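4. Why the mug stays on the desk

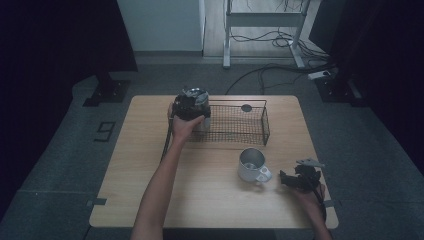
Why do people leave a mug on a shared desk when they go home? Mostly to keep the desk. The drink has very little to do with it, and several of the people we spoke to in Pestatham had not finished one at work in years.

Figure 2. A mug and a wire mesh basket on a pale-topped table.

The earlier literature treats abandoned crockery as a problem of washing up. Ochoa, in his study of the Huerta print works, goes so far as to propose a rota, and reports with some sadness that the rota was itself found under a mug. We take a different view. A mug is the cheapest claim to territory that an office will tolerate. A coat on a chair looks aggressive. A bag suggests its owner is coming back in a minute and can be asked to shift it. A mug suggests nothing at all, and can go on doing so for weeks.

Both sites had a written desk policy. At Denetti, a firm of loss adjusters, all belongings were to be cleared at the end of the day, and the policy listed the belongings in question down to spare shoes. Mugs were left out of the list. The office manager told us this was an oversight and then, later in the same interview, that she would resign before correcting it. Jinier, on the floor below, had a policy dated 1704, which we took for a typing error and which staff defended as a statement of how well it was kept.

We found that white mugs held a desk less firmly than decorated ones. A plain white mug might belong to the building. Newcomers would move it to one side, apologise to the room in general and sit down. A mug with a name on it was rarely touched, even where the person named had left the firm. At Denetti one desk by the window had been held in this manner through 2 changes of management, and was spoken of as busy.

Baskets and trays worked differently. They were seen as furniture, and people put things in them. One respondent lost a desk by degrees after bringing in a basket of her own, which filled with other people's post until she felt she was the one intruding. She now sits near the lifts.

Moving somebody's mug was considered worse than taking their seat. Asked to explain this, respondents tended to look at the mug. Abundio Ochoa, who read a draft of this section in February, objects that we have confused manners with property. He may be right, though his note reached us on paper with a brown ring in one corner, and we have given it the weight it deserves. The next section deals with fridges.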